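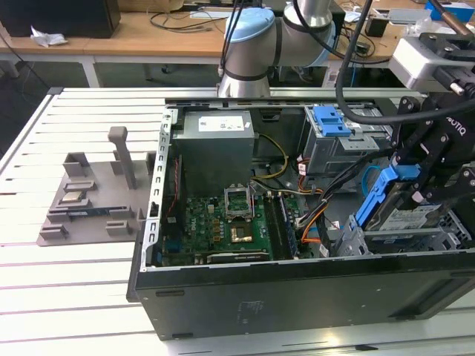 Why I don't believe the refurb numbers

Speaker notes, August 26, 2021. Slides are thin on purpose. Talk slow at the start.

Slide 1. Say hello, thank the room, skip the bio. Ask who has bought a refurbished desktop in the past year. Wait for hands. Ask who knows what was done to it before it was sold. Wait longer.

Slide 2. The word "refurbished" has no fixed meaning on a sales page. It can mean a new power supply, fresh thermal paste and a full night of testing. It can also mean someone wiped the dust off and printed a sticker. Same word, same price in plenty of shops. Don't rush this part, people nod too early.

Slide 3. The Vogler claim. Their brochure says a refurbished office tower gives you "almost 700 days of extra life." I wrote to them in January and asked where the number came from. The answer was a survey of 11 buyers, all of them businesses with their own repair staff. Read the brochure line out loud, then read the 11 out loud. Leave a gap between the two.

Slide 4. What happens to the machines that fail the test? Ponham says every returned tower is "processed responsibly." I asked what share gets sold again, what share is stripped for parts and what share goes to the shredder. I have asked twice. If somebody from Ponham is here today, I would still like to know. 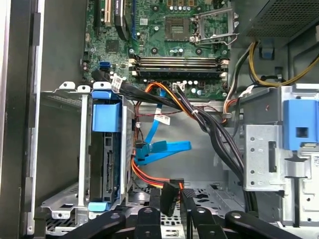 At the Tilluvness meetup a man who runs a small repair counter told me I was being unfair: most shops do decent work, he said, and if I scare people off used machines they will just buy new ones, and that is worse for everyone. I think he has half a point. New is worse on waste, fine. But a buyer who gets a bad used machine goes back to new anyway, and stays there.

Slide 5. The Lurnonia pledge. Signed by 120 sellers, and it looks good on a door. Read the text, though - it asks sellers to "strive for transparency." There is no inspection and no penalty. I could sign it this afternoon and I don't sell anything.

Slide 6. What I would accept as proof:
A list of the parts that were replaced, by serial number.
The test that was run, and for how long.
Return rates for the first 100 days, published, including the bad months.

Slide 7. Questions. Somebody will ask whether I buy used myself. Yes, the laptop running these slides is used. The seller gave me a parts list, and I checked it, and one item on it was wrong. If time is short, drop slide 5 and keep this one.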